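Teaching Table-Clearing Tasks by Remote Control: Household Tips

Ganen Household Skills Pages
Prepared by Cecilia Akolgo
Last revised December 20, 2025

Clearing a table is among the first chores that most operators are asked to demonstrate. The objects are light and familiar, and a mistake seldom costs more than a cup. The recommendations on this page apply to two-arm stations run by remote control. Operators who guide the arms by hand should also read the Arthur page, as grip and posture differ.

Before the first demonstration

Wipe the table and let it dry. Crumbs and sticky spots change how paper slides, and the recording will carry that difference into every later attempt.

Decide which items are trash and which are to be kept, and write the decision down. Foil trays are a common source of disagreement. At Ninen they are treated as trash unless the task sheet says otherwise.

Place the bin where at least one arm can reach over its rim without stretching. An arm near full extension moves in jerks, and operators tend to correct too late. Move the bin, not the arm base.

Check that cables have slack through the whole range of motion. Run each arm slowly to its farthest point with the gripper empty.

Handling paper and foil

Paper cups should be held with light, steady pressure. Close the gripper until the wall just begins to give, then stop. A cup that has been crushed once should be replaced before the next demonstration -- it will not behave like a new one.

Where a cup is to be thrown away, either an upright or a sideways grip is acceptable. Operators are asked to show both over the course of a session, and to vary the side from which the arm approaches.

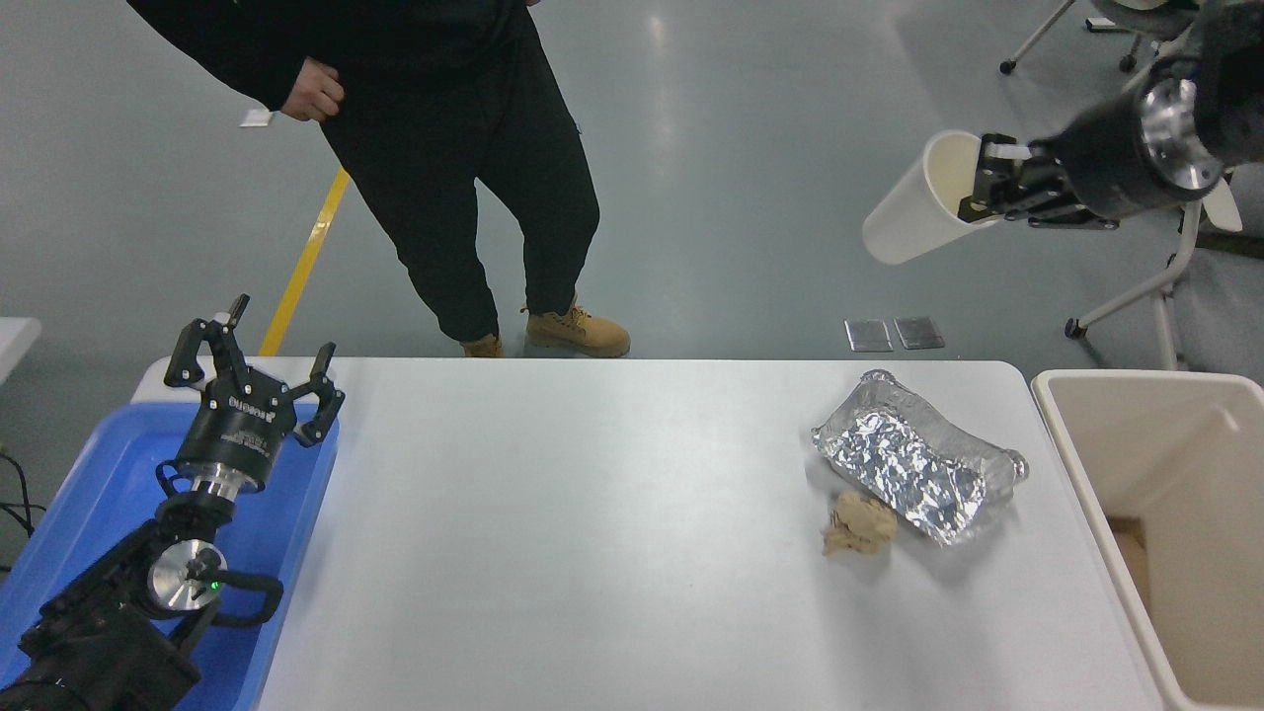 Paper cup held on its side in one gripper, with the foil tray and a crumpled wad of paper on the table.

Foil trays bend at the edge when pinched. Take hold of a folded rim or a corner, lift a little, and pause before moving sideways. If the tray is resting against another item, clear the smaller item first or record the two being separated.

Crumpled paper is easily pushed away by a gripper that comes in low. Approach from above with the fingers open wide, and lower them on both sides of the paper before closing.

Pace and rest

A demonstration should be smooth and unhurried. The Cliltisance task sheet allows 60 seconds for clearing a small table, and most operators finish well within it. Long pauses in mid-air should be avoided; if the next move is unclear, stop the recording and begin again.

Take a break after every 5 demonstrations. Tired hands produce small tremors at the controls, and these are copied faithfully by the arms.

Keeping or discarding a recording

A dropped item does not spoil a demonstration if the operator picks it up again in a natural way. Such recordings should be kept and marked "recovered." Discard any recording in which a person reaches onto the table or an arm strikes the bin hard enough to shift it.

Return the items to new positions before starting again. Small changes of angle are sufficient for cups -- trays should be turned more noticeably.

At the end of the session, park both arms, empty the bin, and flatten used foil for recycling where local rules permit.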